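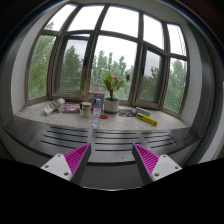

The sill, with most of the household on it.

Print this story | E-mail this story

The Sill

The Jakovis came from Risix with a manual of over 1000 pages, and the word "tidy" was in there twice. I read it at the kitchen table on Saturday while my wife did the dishes, a job the Jakovis was not yet rated for.

"What is it rated for?" she asked.

"Bottles," I said.

She pointed a wet fork at the window. We had a bottle. We also had a mug, a box, a book and a plant in a white pot, but I told her we should start with its strengths.
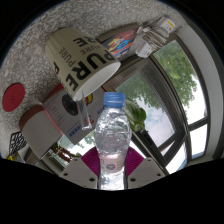 The Second Hour

By ten it had a firm opinion about the bottle and none about anything else. I phoned the Harasym helpline, which Risix uses, and a cheerful voice asked me where I wanted the bottle to go.

I hadn't thought about that. For years I'd put things on the sill precisely so I wouldn't have to.

"Somewhere else," I said.

"Somewhere else isn't a place, sir," said the voice,
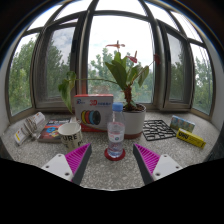
and offered me the Fisent upgrade, which knew 1035 places and could be taught mine. I asked if one of them was the recycling bin. She put me on hold.
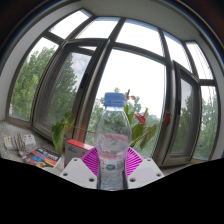
My wife has never trusted anything that needs an upgrade before lunch. She dried her hands and came to look. The magenta pads were on either side of the bottle, blue cap up, with the red flower just beside it, and she said it looked like a waiter who'd forgotten the table.

"Give it a minute," I said.

She gave it two. Then she took the mug and washed it.

More Short Fiction
The Elevator Objects
My Mother's Vacuum
December at the Car Wash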